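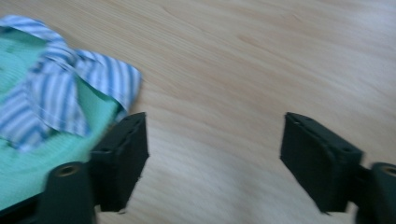

Vol. 12, No. 6

Call for Participants: Listening Panel and Session Players for the Porden Tapes Reissue

Urnico Records is preparing a remixed and expanded edition of the Porden Tapes, the group of home and rehearsal recordings made by the Miyazaki band Drosar before their first studio album. We need two groups of people to help us finish it. One is a panel of listeners who will compare mixes and fill in response sheets. The other is a small number of players who will record replacement parts for songs where the original track is damaged or missing.

Both groups are paid. You can apply for one or the other, or for both, but please send a separate application for each.

Background

The original reels hold 109 takes. Many are false starts or repeats of the same song, and a few are complete songs that were never released in any form. Hatsue Fukuda, who played bass in the band, kept the reels after the group broke up and has agreed to their release. The transfers are finished. Mixing started in June and is being done by Daichi Kuroda at the Urnico studio in Porden.

The first pressing will be 700 copies on vinyl, with a download of the full album. A longer digital edition with alternate takes will follow.

Listening panel

We are looking for 12 listeners. You do not have to know the band, and we would like at least half of the panel to be hearing these songs for the first time. You do not need to read music or have worked in audio.

Panel members will attend six sessions at the studio. Each session lasts two hours with a break in the middle. You will hear two or three versions of the same song, played at matched volume and in an order you are not told, and you will write down which one you prefer and why. Short answers are fine. "The voice is too far back" is a useful comment. "I liked it" is less useful, but we will still read it.

Sessions start at 6 p.m. The outside door is locked at 6:15 and the studio bell cannot be heard once playback has begun, so please allow time for parking. The lot behind the building is free in the evening.

You should apply if you:
- are 18 or older
- can attend all of the sessions
- have no current hearing problem that makes it hard to listen to music at a moderate level
- are willing to keep unreleased songs private until the album is out

Please tell us if you have worked on a Drosar record before, or if you are related to anyone in the band. It does not rule you out, but we need to know when we put the panel together.

Session players

We need one drummer, one player of electric organ or combo organ, and two backing singers. The parts are simple and most of them are already written down. The drummer will be playing along with recordings that were made without a click, and the tempo moves a good deal, especially on the slower songs. Experience with this kind of work matters more to us than speed or technique.

Reiko Yoshida is directing the overdubs and will send charts and rough mixes to the people chosen. Expect two days in the studio for drums and organ, and one day for the singers. Days run from 10 a.m. to 6 p.m. with an hour for lunch, which is provided.

A drum kit is in the studio and is tuned low and damped to match the tapes. Bring your own sticks and, if you prefer, your own snare. We have one organ in working order. If you own a transistor organ from the period and can bring it, say so in your application, and include the model and whether all the keys work.

Players will be credited by name on the sleeve, with the songs they played on. New parts will be marked as new in the notes. The band asked for this and it will not be changed.

Pay

Panel members receive a flat fee per session, paid at the end of each one, and a copy of the finished record. Players are paid by the day at the studio's standard session rate, with travel costs covered inside the county. Players coming from farther away should give an estimate of travel costs when they apply – we can cover part of it in most cases. The current rates are listed on the sheet at the studio front desk and will be sent to anyone who asks.

How to apply

For the listening panel, send a letter or email with your name, your age, the part of town you live in, and a few lines about what you listen to and what you play it on. A phone and a pair of earbuds is a perfectly good answer. Mark it for Tomoyo Sugawara, panel coordinator.

For session work, send your name, your instrument or vocal range, and links to two recordings you play or sing on. At least one should be a live or single-take recording. Please do not send large audio files as attachments, as our mail system rejects them. Mark it for Reiko Yoshida.

Applications for both are open until the end of August. We will reply to everyone by the middle of September, and the first panel session will be held later that month. Overdubs are planned for October.

Access

The studio is on the ground floor. There is one step at the front entrance and a level entrance from the parking lot. The listening room has fixed seating for eight and loose chairs for the rest – let us know if you need a particular kind of seat or a place near the door. Response sheets can be supplied in large print, and you may give spoken answers to a member of staff if you would find that easier.

Questions about the reissue itself, including press requests and advance orders, should go to Toshiko Fujimoto at the Urnico office. She is not handling applications.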